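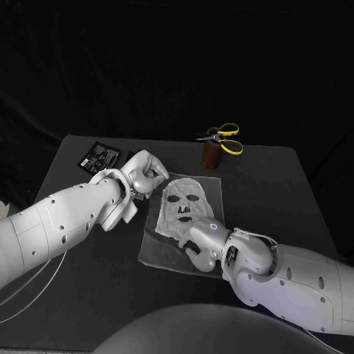 White sheet face mask laid flat on a gray cloth towel.

Irkora Cotton Sheet Mask – Unscented, Single Use

Item code: IRK-40
Sold by the box of 40, individually sealed
Also available: carton of 100

Product details

The Irkora Cotton Sheet Mask is a plain, single-use face mask for home users and small treatment rooms. It comes already soaked in a light, water-based serum, so there is nothing to mix or pour. The sheet is cut with openings for the eyes, nose and mouth, and has short slits along the outer edge so it can be folded in at the jaw and temples.

The serum has no added fragrance and no color. It contains glycerin, panthenol and a small amount of aloe leaf juice. It does not contain alcohol, menthol or exfoliating acids. It feels slightly thicker than water and dries down without a sticky film on most skin types. Customers with oily skin sometimes prefer to wipe off what is left, and that is fine.

One size only. The sheet stretches a little from side to side and hardly at all from top to bottom. If it comes down too far over the chin, fold the lower edge under.

Specifications

Type: pre-soaked sheet mask
Material: nonwoven cotton
Fragrance: none
Wear time: 15 minutes
Use: single use only
Packing: foil pouch, one mask per pouch
Shelf life: 24 months unopened
Storage: cool, dry place out of direct sun

Directions

Wash your face and pat it dry. Take off contact lenses if your eyes are easily irritated. Open the pouch at the notch, remove the folded sheet and spread it out flat on a clean towel or tray. Masks are folded wet and the layers cling, so work from the forehead edge down and don't pull at the eye openings, where the cotton is thinnest.

Lift the sheet by its upper corners. Set the forehead in place first, then the nose, then smooth out toward the ears. Press out any large air pockets with your fingertips. Leave on for 15 minutes, remove, and rub in the remaining serum or wipe it away with a damp cloth.

Do not leave the mask on overnight. Once the cotton begins to dry out it can pull moisture back off the skin, and the edges get stiff.

There is usually some serum left in the pouch. It can be used on the neck or the backs of the hands the same day. Don't keep an open pouch.

For treatment rooms

The carton of 100 is packed in an inner box with a tear-off front that fits a standard 12-inch shelf. Pouches stand upright with the notch at the top. The lot number and use-by date are printed on the back of each pouch as well as on the carton, so you can throw the outer packaging away and still have the information you need for your records.

The masks can be chilled in a refrigerator before use. Do not freeze them. Do not put them in a towel warmer – the foil seal is not made for it. If a client wants a warm mask, stand the sealed pouch in a bowl of warm tap water for 2 minutes and dry the outside before opening.

We suggest a dark or gray towel for laying out. A white sheet is easier to see and pick up against it, and the serum leaves no mark on cotton once it has been washed.

Cautions

For external use on the face and neck only. Do not use on broken, sunburned or freshly waxed skin. Stop using the mask if redness or itching develops, and rinse with cool water. Test on the inside of the arm first if you have reacted to skin products before. Keep out of reach of children. Do not flush used masks.

Ordering and delivery

Boxes and cartons ship from our Dovthorpe warehouse. Orders placed before noon go out the same working day. Mixed cartons are not available for this item. Trade customers who need 3,000 masks or more should ask for a quote before ordering, as these quantities are packed on a pallet and delivered by freight.

Unopened boxes can be returned within 30 days. We can't take back loose pouches or boxes with a broken seal. If a pouch arrives leaking, keep it, note the lot number and email us, and we will send a replacement or credit your account.

For trade accounts and quotes, contact Qistina Osman in the sales office.

Change to this product

The box was redesigned in October. The old box had a blue band and the new one is plain white with the item code on the side. The mask, the serum and the number in the box are the same. You may receive either version until the old stock is gone.

Related items

Vlachou Mask Tray, stainless steel, with lip
Usell Cotton Hand Towel, gray
Irkora Hydrogel Eye Patches, unscented
Irkora Soft Headband, washable

Page last updated 2021-01-05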